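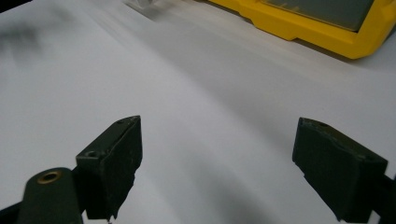 Section 4. Setting up the small parts bench

Applies to: Kendent hand gripper, all benches at Dimville. Read section 3 first if you haven't been shown how to hold it.

What's changed for you

Small parts (nuts, washers, short screws) used to be sorted by hand straight out of the bin. From August the sorting goes over to Stan, the Fonlow arm in bay 2. Before Stan can do a part, people on the bench have to show how it's done, using the hand grippers. So for now the bench job is: pick, place, repeat, with the gripper on. Your hands do the work, the gripper keeps the record.

Your pay grade stays the same. Bench hours count as normal hours. Showing shifts are 20 minutes on, then swap to something else. Please do swap. Thumb strain was the biggest complaint in the trial and we would like not to see it again.

You can ask to come off the bench at any time. Tell the shift lead, no form needed.

4.1 Before you start

1. Wipe down the bench top. Dry cloth only. No spray, it leaves marks that show up in the recording.
2. Move drinks, phones, gloves, paperwork off. Lunch boxes too.
3. Check the job card for the part number. Hex nuts are 573. Plain washers are 782. They live in neighbouring drawers and get mixed up every week.
4. Sleeves up or buttoned. Loose cuffs catch in the links.
5. Take rings and watches off.

Note: if the job card and the drawer label dont match, go with the card and report the drawer.

4.2 Checking the gripper

1. Open the fingers all the way. Should move freely, no grinding.
2. Close slowly. Tips should meet square. If one sits higher than the other, stop and go to 4.6.
3. Look at the inside faces. Dust and fluff is normal, brush it off. Rough edges are OK. A crack is not.
4. Look at the pivot, the brass ring near the base of the finger. Wiggle it. Any play, swap the gripper.
5. Check every screw is in. Do not tighten them yourself with whatever is in your pocket. Use the driver from the tool board.

Caution: the fingers can pinch. They won't break skin but they will make you swear. Keep your free hand clear when closing.

4.3 Laying out the parts

1. Take out what the card says, no more.
2. Put the parts down on the clear area. Close together is fine, touching is fine. Stan has to cope with parts that touch, so do not tidy them into rows.
3. Tub stays on the bench well away from the parts.
4. Lid off the tub, lid off the bench.

Note: people who did the old sorting job will want to line everything up. Years of habit. Try to resist. The first batch we showed Stan was far too neat and it got stuck the moment two nuts were side by side.

4.4 Picking

1. Start recording. Wait for the beep.
2. Bring the gripper in from above with fingers open. Steady, not slow.
3. Go for the part you would naturaly go for first. There is no right answer.
4. Close on the flats, not the corners.
5. Lift, carry, lower into the tub. Don't drop from height.
6. Next part. Carry on till the bench is clear, then stop recording.

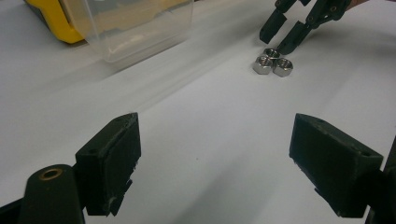
Fig. 4-1. Hex nuts close together, gripper coming in from above.

If you drop one: leave it, finish the pick you're on, come back for it. Dropped parts are useful. Do not delete the run.

If it rolls off the bench: stop recording, pick it up by hand, start a new run.

If someone talks to you: fine. Sound isn't kept. Only the bench and your hands are recorded, and nothing from the runs goes to timekeeping. That was agreed in writing before the trial, copy on the canteen board.

4.5 Two people at one bench

Allowed, and often quicker. Rules:

- One picks, the other holds back with fingers open until the first is clear.
- Say "mine" before going in. Sounds daft, works.
- Never both on the same part unless the card says hand-over.
- Left-handers take the left side.

Caution: two grippers meeting at speed will chip a finger. Spares are short at the moment.

4.6 When something's wrong

Fingers don't meet square: tag it red, put it on the repair shelf, take another.
Fingers stick half open: brush out the links. Still sticking, red tag.
No beep at start: recording hasn't started. Unplug, count to ten, plug back in.
Beep but no light: carry on, the bulb's gone. Tell the lead at the end.
Part keeps slipping: inside faces are probably greasy. Wipe with a dry cloth. If the parts themselves are oily they should not be on this bench, send them back to wash.

4.7 End of shift

1. Parts back in the right drawer. Check the number again.
2. Grippers on the hooks, fingers open. Left closed they lose their spring.
3. Wipe down.
4. Write your run count on the sheet. Bad runs count too.
5. Anything odd goes in the bench book, in your own words. The people setting up Stan read it every morning before the first shift.

Next: section 5, Working next to Stan in bay 2.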